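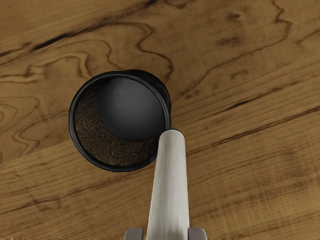
Gripper lets the rod slide before it reaches the cup (simulation)

Posted by Ekua Abugri

Hello everybody. I am learning manipulation in simulation and I have a fault I cannot explain. The task is simple: a two-finger gripper picks up a long rod and must drop it upright into a black cup on a wood table. I use the Furkar physics engine with a Cirska arm model.

The grasp is good at the beginning. Then, while the arm travels, the rod slowly turns between the fingers, and at the cup it lands on the rim and falls outside. From 1,000 runs it happened in 29, always with the same colour of warning in the log: "contact solver did not converge". I raised the grip force and it became worse – in one run the rod shot out of the fingers like a wet soap.

On Thursday I must show this at our lab, and later the same policy goes on the real arm, so I am a little worried. What should I check first?

Myrtle Whitlock

The shooting out is a good clue. When you squeeze harder, the two bodies go inside each other for one step, and the solver pushes them apart with too much energy. So please put the grip force back to the old value.

Then look at your time step. If you simulate with a big step, make it smaller and give the solver 20 iterations per step. Second, check how the finger pads are modelled. With a single contact point on each side, the rod can turn freely about the line between them, and friction on paper doesn't help. I had the same behaviour with a pen model last September, and it went away after I turned on torsional friction and used box-shaped pads.

One more thing, about safety. Do not move this policy to the real arm with the force limit you tried. Set the limit in the controller of the arm itself, not only in your script, and keep your hand on the stop button in the first runs.

Dramani

had this too, i just changed the rod to be heavier and it was fine. maybe try Venitz instead of Furkar, it has better defaults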